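About Stukesis

Packing and storage for households and small offices, Dirnholm
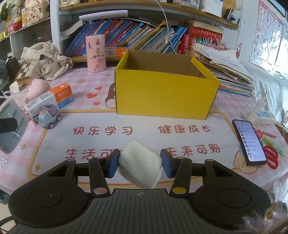

Kwesi Alhassan puts it more bluntly: most people buy a box that is too big, fill the gap with whatever is nearest, and then wonder why the corner gave way.

Stukesis packs the contents of desks, shelves and family tables. We began in a unit on the Kpodo side of Dirnholm with 2 benches and now handle about 300 consignments a year.

Our usual carton is corrugated board. Contents are sorted before a carton is opened: paper and booklets in one stack, boxed goods in another, soft toys and cloths last. Scissors and markers stay on the table until the final label is written. Foam goes in at the base and again under the flaps. Chargers and cables are coiled separately and labelled with the device they belong to. Medicines are not packed and remain with the customer.

Books are packed spine down, up to a gross weight set by the carton grade. Chess sets are wrapped as two parts, board and pieces.

Storage is at the Dilon building, which has 56 bays. Each bay has a card listing carton numbers and the date of entry. Access is by appointment.

Enquiries about packing go to Ekua Zakaria at the Dirnholm office. Please state the number of shelves and whether collection is from a ground floor.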